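Skip to content
Home Laundry Small Appliances Spare Parts Delivery Contact

We use cookies to keep your cart working and to see which pages get read. Accept / Manage

Kitico Compact Washer, grey

The Kitico is a small top-loading washer for flats, granny flats and caravans. It comes with a grey plastic body and a tinted lid. Price is $366 including GST. Spare lids are $176 and are kept in stock under the Tulen parts label.

It suits one or two people doing small loads. Doonas, bath mats and heavy work gear should go in a full-sized machine. 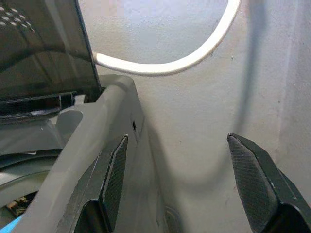
The lid lifts up and back, so allow clearance if you plan to put the washer under a shelf or benchtop. Close it gently, as scratches on tinted plastic can't be polished out. Clean the rim with a damp cloth and a drop of dishwashing liquid. Do not use bleach sprays or cream cleanser on any part of the body.

Stand the machine on a level floor within reach of a power point. An extension lead is not recommended. The inlet hose fits a standard laundry tap. Adaptors for kitchen mixers are sold separately by Jurić.

Sorting and loading

Wash bright colours apart from whites for the first few washes. Sports tops and anything with contrast trim should go in cold, turned inside out if there are printed or sewn stripes. Shake each piece open before it goes in, and empty the pockets.

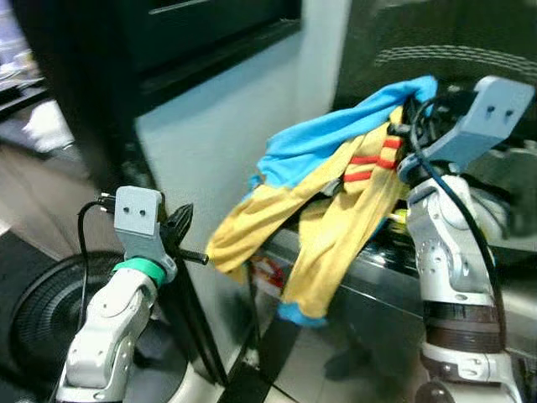 Product notes by Arben Radonjić, Laundry and Small Appliances. Updated March.

Synthetic jerseys can be dried on a hanger in the shade. Cotton tops hold more water and need another spin before they go on the airer.

Warranty is 3 years on the motor and 7 months on hoses and seals. Keep your receipt. Pick up from our Pladovley store or choose delivery at checkout.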